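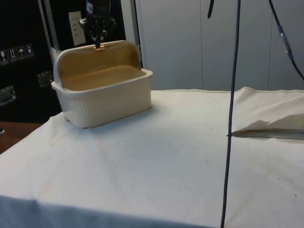
Harriet Boateng asked at our first review why a storage container should need a lid at all, if the same things keep just as well in a drawer. She had a point, and it changed the brief. We had planned to compare containers by size and price. After the review we looked only at lids: how they open, where they go once they are open, and what people do with them when one hand is already full.

## Background

Most households in our survey owned at least one plastic container with a separate lift-off lid. We had 36 replies. The usual complaint was that the lid gets put down somewhere and something else ends up on top of it. The second complaint was crumbs and dust falling in when the lid is taken off.

A hinged lid gets around the first problem. It stays with the base and stands up behind it. It also takes up height, and on a shelf height is often what people are short of. Keisha Pruitt measured the shelves in two shared kitchens in December and found that a box with a tall curved lid could sit on the counter in both but would only open fully on the shelf in one of them.

## What we compared

1. A flat lift-off lid, bought new and sold as the Kemeys box.
2. A sliding lid, the Wornau, borrowed from Heather Tuhiwai.
3. A rounded lid that swings up from the base.

We set the rounded one on a white cloth for most of the work. Pale plastic on a pale cloth isn't ideal for seeing edges, but marks and crumbs do show up well on the cloth.

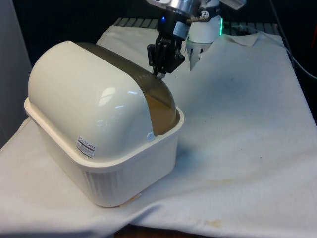
The rounded lid gives more room inside than its base suggests. A loaf or a stack of bowls can stand higher than the rim and the lid still closes over it. With the flat lid, everything has to stay below the rim. People in the survey tended to judge a box by its base, so they guessed low for the rounded one and were surprised when we filled it.

The two-tone finish came up more than we expected. Several people liked the amber part because it is slightly see-through. Others said they would want to see in from the front, where the lid is cream. We did not settle this. Gus Hutchins thinks it depends on what is stored – bread is easy to recognize through a tint, tea bags less so.

## Opening and closing

We set a target of 1000 openings for each lid, spread over the term. Our first plan said 3000, and that was too many for the time we had. Results by lid:

- **Flat:** easy to clean, easy to lose. It needs two hands if the fit is tight.
- **Sliding:** needs free space at one end. Crumbs collect in the track.
- **Rounded:** opens with one hand from the top edge. The base should be heavy enough not to tip, so we tested it both empty and loaded.

We scored each lid from 1 to 5 for ease of use. The rounded lid scored 5 for opening and 3 for cleaning. The ribbed outside of the base is the slow part to wipe, and a brush works better than a cloth.

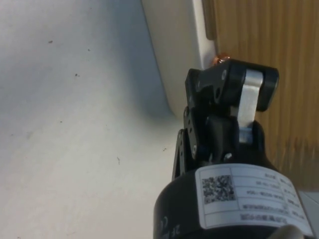 **Department of Household Product Design – Lollari College**

## Changes we would make

The main change is a plainer base. Ribbing stiffens a thin wall, but it could go on the inside of the long sides only. We would also keep the corners rounded, as a square inside corner holds crumbs.

Keisha Kasprzak drew a version with a shallow lip along the top edge of the lid, so that fingers have something to pull on. We cut the lip in card and taped it on. It was easier to find without looking, and it added very little to the height.

## Still to do

- Repeat the shelf measurements in more kitchens.
- Ask the survey group about a clear front panel.
- Return the Wornau box to Heather.

The drawings and the full score sheets are in the Storketti folder on the shared drive. Comments are welcome until 24th March.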